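Ticket: staff profile page, publication list truncated
Opened by: Morenike Eze, Onuoha School of Economics
Assigned to: Colm Phelan, web support
Status: pending

January 3, 2018. Prof. Careck's profile stops at 100 publications. The research record in Farano holds 200, and everything before the readership appointment is missing.

Reproduced on the test site. The nightly import requests one page of 100 records and never asks for the second — Bustlow changed the default in September. 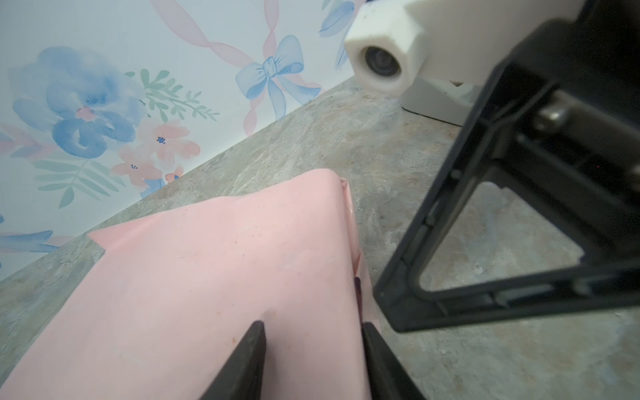

Page size is now set explicitly and the import loops until the record count matches. Test run completed with 200 entries. The cached profile still shows the old list. 20 other profiles queued for re-import. M. Eze to confirm the list before closure.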